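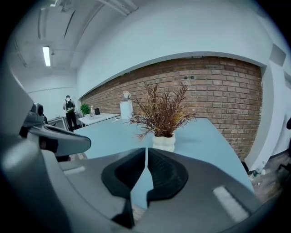
Drokwood is an annual film festival and industry market held each July. It is named after the former timber-milling district in which its first screenings took place. The festival programs feature films, documentaries and short works, and is best known for its opening-night premiere, which is presented outdoors and simulcast to two indoor auditoriums.

Home | Festivals | Awards | People | Random article

History

The event began as a weekend of repertory screenings in a converted kiln shed with a single 35 mm projector. A competitive section was added in the fourth edition, followed by a market for distributors. The original shed was retired as a venue after the ninth edition, when the main program moved to the Esposito Theatre, a restored picture palace with a licensed capacity of 507 in the stalls and 423 in the dress circle.

Digital projection was introduced in stages. The Esposito retained its film projectors, and at least one title per edition is shown from a print.

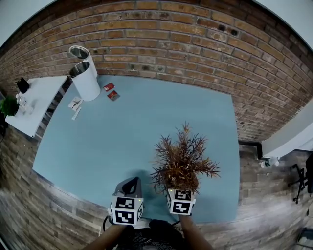
Otis Whitlock
Contributing editor, Film and Television

Program and selection

Submissions open in the summer and are assessed in two rounds. In the most recent edition the selection panel received 2,789 entries across all sections, of which 107 were accepted. Short films account for the majority of entries. Feature films entered in the main competition must not have been released theatrically in their country of origin, although a prior festival screening is permitted.

The main competition jury has five members and is chaired by a filmmaker or performer from outside the host country. Its deliberations are closed, and voting figures are not released.

Opening night

The opening premiere begins at 7:30 p.m. and is preceded by a red carpet arrivals segment. Arrivals are broadcast live by Gestik, a streaming service that has held the rights since the twelfth edition. Cast members are scheduled in reverse order of billing, with the director and principal performers arriving last. Press positions along the carpet are allocated by ballot - photographers on the north side, broadcast crews on the south.

An earlier practice of staging arrivals by river ferry was discontinued after a delayed crossing pushed the screening past the district's noise curfew.

Awards

The principal prize is the Drokwood Plane, a cast bronze trophy modelled on a carpenter's hand plane. Separate prizes are given for direction, lead performance, screenplay and cinematography. The Fludix Prize, sponsored by a post-production company of the same name, provides a first-time director with colour grading and sound mixing for a subsequent project. Its inaugural recipient was Finn Pfeiffer, for the drama Low Water Mark.
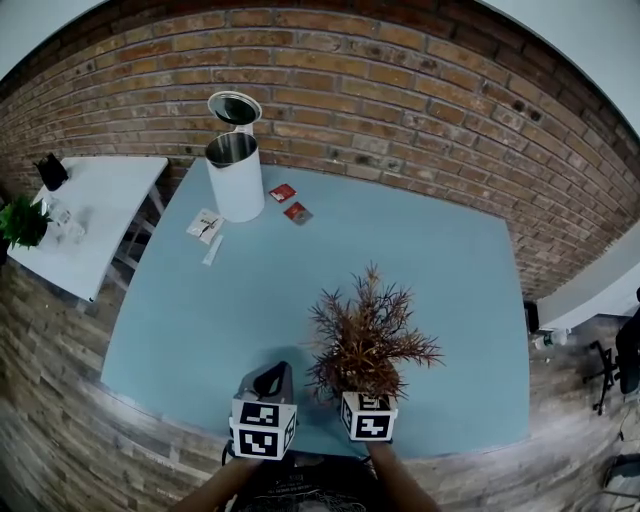
Can members of the public attend the opening premiere?

A limited allotment of seats is sold by online draw in June, and any unclaimed tickets are released at the theatre box office from 5 p.m. on the night.

Reception

Trade coverage has generally favoured the documentary section, while the main competition has been criticized for its reliance on returning directors. A rule introduced in response limits a director to two consecutive appearances in competition. It does not apply to out-of-competition titles or to the short film program.

Categories: Film festivals | Annual events in July | Film markets
14 shares | 3 comments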